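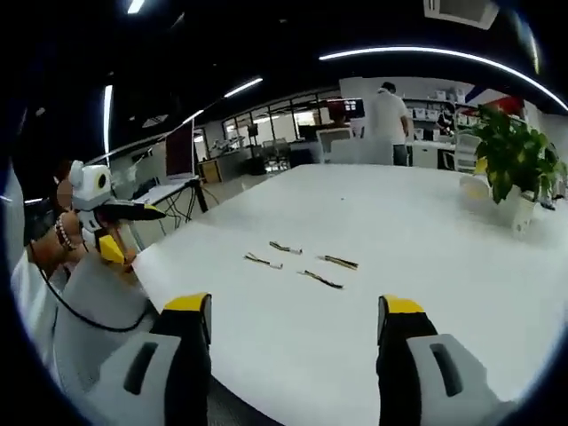 *Slide 1. Four short sticks on a white table, loosely scattered.*

**Speaker notes: handling and sorting small stick goods**
Wondimu Weldu, Allesis. Slot: 24 minutes, questions after.

Leave the slide up while people sit down. Start with the sticks. They are slender, brown and dark along the body, with light ends. They lie loose near the middle of the table and no two need the same approach. Ask the room which one they would pick up first. Take two answers, then move on.

**Slide 2. Why the pick order matters**

- Work from the near side to the far side. Reaching over a near stick to get a far one is the most common cause of a disturbed layout.
- A stick on a hard flat surface rolls about its long axis. It seldom slides end to end unless pushed at the end.
- Grip across the middle third. A grip near one end makes the other end drop, and the stick then swings in the hold.
- Close slowly. The first side to touch will push the stick towards the other.

Mention the Esta trial here if time allows. Same surface, same type of goods, 1661 picks logged. Most of the failed picks were end grips. Do not give a percentage; the log was kept by two people with different ideas of what counted as a failure.

**Slide 3. The surface**

A pale table helps with dark goods. The outline of the body is easy to find. The light ends are harder, and people tend to judge the stick as shorter than it is. Consequence: the assumed middle is off if one end is lost against the white. Advise the audience to look for both ends before closing on the body.

Matt finish preferred over gloss. Fekau supplied us with a gloss board in December and we sent it back. Reflections from the ceiling lights doubled the edges.

**Slide 4. Angle**

Each stick should be turned to a common direction before it is put down in a row. Two methods:

1. Turn the wrist before the pick, so the hold is square to the stick, then turn back on the way to the row.
2. Pick as found and correct the angle at the row by a light push.

Method 1 is slower per stick and needs no second touch. Method 2 is acceptable for fewer than 8 pieces. Above that the pushes begin to move the sticks already placed. (Dumitrescu uses method 2 throughout. If someone from there is in the room, expect a comment.)

**Slide 5. Two people at one table**

Agree on sides first. Each person clears their own half and leaves the centre line until last. One person calls the shared pieces by position: back, left, right, near. Do not call them by colour when the goods all look alike.

**Slide 6. Storage after sorting**

Lids off before the first pick. Ends aligned to the short wall of the tray. We stop at 2000 pieces per shelf, a limit set by weight.

Questions. Likely one: does any of this hold for round-section dowel? Yes, with more care over rolling; a felt strip along the row stops it.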